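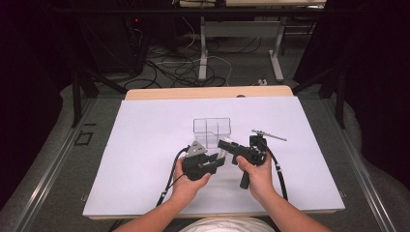

Ticket 1296
Opened by: Glenys Lightfoot, Stesley office
Assigned to: Roy Lockwood
Subject: Label printer skips every other label, again
Status: Open

Glenys Lightfoot, November 1, 2024
The Anby label printer is feeding a blank after each printed label. I was told this was sorted last time. We started a fresh roll of 1000 this morning and I've already binned a good handful of it. Yes, it has been switched off and on.

Roy Lockwood
Thanks Glenys. Could you run a calibration? Hold the feed button until the light flashes twice, then let go. Most skipping comes from the sensor losing the gap between labels.

Glenys Lightfoot
Did that before I wrote in. It pushed out four blanks, stopped, and carried on as before. Same advice as on the last ticket, for what it's worth.

Roy Lockwood
Fair enough. Which labels are in it, and what length is set in the driver?

Glenys Lightfoot
Ashworth ones, the cheaper sort purchasing moved us to. Box says 36 mm. The driver says 38 mm. I haven't touched the driver and I doubt anyone else here would know where it is.

Roy Lockwood
That'll be your fault then, the length I mean. The Flarkberg update put the default sizes back on a few machines. Please set it to 36, save, and calibrate again.

Glenys Lightfoot
The release note for that update said "no changes to printing". Set to 36 and calibrated. Printed 18 in a row with no blanks. I'm not calling it fixed. It managed a good run last time as well, then went wrong after a restart.

Roy Lockwood
Can you restart the PC and check whether the length holds?

Glenys Lightfoot
Restarted. Back to 38.

Roy Lockwood
Right, so the setting is saved for your login and the update overwrites it at start-up. I'll change it on the print server instead. Leave the ticket open.

Glenys Lightfoot
I was going to. Please don't let it close itself after five days like the other one did.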